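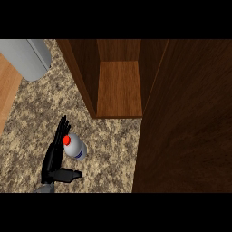 Zelero recalls batch of carpet tile adhesive after bond failures

Flooring supplier Zelero has withdrawn one batch of its Premen tile adhesive after contractors reported carpet tiles lifting at the corners within weeks of being laid. The batch was supplied to trade customers between March and May. Tubs already opened should be resealed and returned to the branch where they were bought. Customers do not need the original receipt.

The company received its first reports in April, when a fitting firm found raised edges in a ground-floor office. Further reports followed from two schools and a health centre. In each case the tiles had been laid over a sand and cement screed and the moisture readings taken before work started were within the limit given on the data sheet.

Tests on retained samples found that the affected batch contained too little tackifying resin. The fault was traced to a dosing valve at the Prornura mixing plant, which had been reset after routine maintenance and was not checked against the master setting. The adhesive spreads and dries in the normal way, and the shortage cannot be detected by eye or by touch during application. Peel strength falls off over the following weeks, most quickly where floors are heated or where wheeled furniture is in regular use.

The batch amounts to more than 30 pallets. Zelero says that 88 tubs have so far been returned unopened and that it is contacting account holders directly. Sales through general builders' merchants are harder to trace, and a notice is being sent to those branches for display at the trade counter.

Floors that have already been laid with the adhesive do not all need to be lifted. The company's advice is to check tiles along doorways, at the ends of rows and beside heating pipes, lifting one corner by hand. If the corner comes away with no resistance and the film beneath feels smooth, the area should be recorded and reported. If the film still grips, the floor can be left in place and checked again after 2 months. Fitters are asked not to apply fresh adhesive over the old film - the two layers do not bond well, and the extra thickness can leave a step between tiles.

Where tiles have to be taken up, the old film can be removed with the Pan floor scraper or a similar wide-bladed tool. Solvent removers should not be used on screeds with a damp-proof membrane near the surface. The subfloor should then be vacuumed, primed and left to dry for the time stated on the primer before any tiles are put back. Tiles with a bitumen backing can normally be reused if the backing is intact.

Zelero will supply replacement adhesive free of charge and will consider labour costs on jobs where a claim is supported by dated site records. Claims must be made within 30 days of the fault being found. Photographs of the raised edges and of the batch label should be included where available.

Production of Premen restarted in June after the valve was replaced. Each mix is now weighed twice before filling, and a sample from every batch is held for peel testing before release. Other adhesives in the range are made on a separate line and are not affected.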